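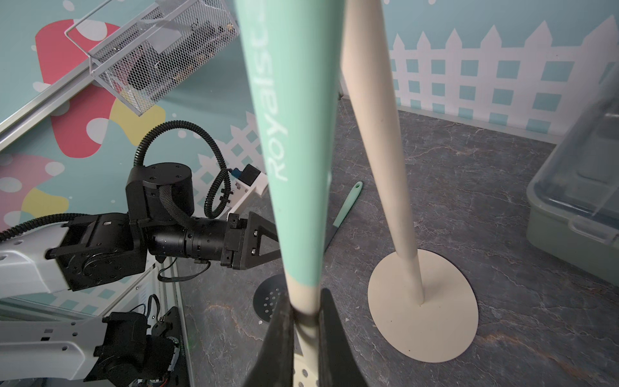 Handle with tapered mint sleeve and cream shaft.

Grater Perforated Wall Panel System
Supplied in Australia by Rerico

Grater is a perforated steel panel system for tool and utensil storage in laundries, workshops, cleaners' rooms and school stores. Panels are folded from 1.2 mm zinc-annealed sheet, powder coated after punching, and hung on a concealed top rail. The standard colours are Chalk, Gumleaf and Charcoal. Custom colours are available on orders of 600 panels or more.

Panel sizes
G600: 600 mm wide x 900 mm high, 5.1 kg
G600T: 600 mm wide x 1,800 mm high, 10.0 kg
G300: 300 mm wide x 900 mm high, 2.7 kg
All panels have a 20 mm return on four sides and stand 24 mm off the finished wall when hung.

Hole pattern
Round holes, 6.5 mm diameter, on a 25 mm square pitch. The pattern carries across the joint between adjacent panels, so a two-point hook or shelf bracket may straddle a join. The G600T has an unpunched band 50 mm deep at mid-height where the rear stiffener is welded. Hooks cannot be fitted in this band.

Load rating
G600 and G600T panels are rated to 45 kg evenly distributed when the rail is fixed to studs or solid masonry. The G300 is rated to 20 kg. Single hooks are limited to 6 kg and handle clips to 3 kg. Ratings do not apply to rails fixed to plasterboard alone - use the rail extension kit to reach the nearest stud.

Handle clips
Two clips are available for brooms, mops, squeegees and other long-handled tools.
HC-S: grips shafts from 18 to 25 mm
HC-L: grips shafts from 26 to 34 mm
Both are moulded in grey TPE over a spring steel core. Tapered handles should be clipped on the parallel part of the shaft. A clip placed on a taper will creep toward the narrow end under load. For handles with a soft or painted sleeve, position the clip below the sleeve to avoid marking. Tools with a wide head are best hung head down with at least 350 mm between clip centres.

Runs and rail lengths
Rails are stocked in 1,200 mm and 2,400 mm lengths and can be cut on site with a fine-toothed hacksaw. Deburr the cut and touch up with the paint pen supplied. For continuous runs, allow 1 mm per joint for the alignment spacer. Five G600 panels plus the two end trims and four spacers give a finished width of 3,010 mm. The longest run that can be hung without an expansion gap is 3,602 mm. Beyond that, leave 3 mm and cover it with a joint strip (GJ-3).

Installation
1. Mark the rail line at finished panel height less 32 mm.
2. Fix the rail at centres no greater than 450 mm. Use 10g x 50 mm screws into timber or 6 mm sleeve anchors into masonry.
3. Hang panels from left to right and fit a spacer at each joint.
4. Fit the lower locating buttons. These stop the panel swinging and carry no load.
5. Fit end trims last.
A G600T should be lifted by two people.

Environment and care
Suitable for indoor use, including laundries and wash-down areas that are not continuously wet. Not suitable for pool plant rooms or any location where chlorine is stored. Wipe with a neutral detergent and a soft cloth. Abrasive creams will dull the Charcoal finish noticeably and the other two colours to a lesser degree.

Compatibility
Grater hooks fit the older Flerus panel, which used the same pitch. Flerus shelves do not fit Grater, as the rear lug is 2 mm too deep. Customers extending a Flerus installation should order the adaptor rail (GA-F) and expect a slight step in the face where the two systems meet.

Testing
Load and cycle testing was carried out at our Acheampong workshop under Iona Morrison. The HC-S clip completed 3,161 insertion and removal cycles on a 22 mm aluminium shaft before grip force fell below the 30 N minimum. The test sheet is available on request.

Lead time and ordering
Chalk panels are held in stock. Gumleaf and Charcoal are coated to order and take almost 5 weeks. The coating line closes for maintenance in June, so orders in those colours should be placed beforehand. Panels ship flat on edge-protected pallets and freight is quoted per job.

For layout drawings or a site measure, contact Zachary Kennedy in the Rerico trade office. Please have wall dimensions, wall type and the positions of any power points ready.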